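March, late, knackered. Day 8 of the tray job at Trolldale. Yellow box, pink tray, glove on. Same small job a toddler manages, and the Tarkel arm still can't do it 29 times running without a fumble. 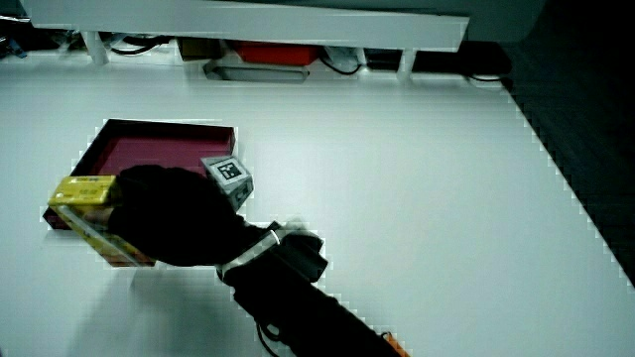 Hayley Entwistle reckons it'll be putting her shopping away in two years. Tins yes, she says, eggs no. I said what about socks. No answer to socks.

Read the Dobson thing on the bus. 118 pages, all shelves and dishwashers, hardly a word on how you let go of somthing neatly. Letting go is the hard bit I think. Must ask Aidan tommorow. 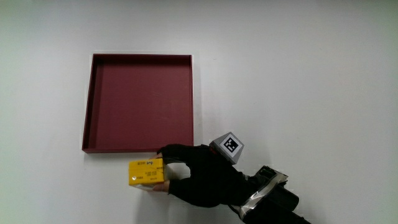

Yellow box and the tray, black glove.

Beans on toast. Bed.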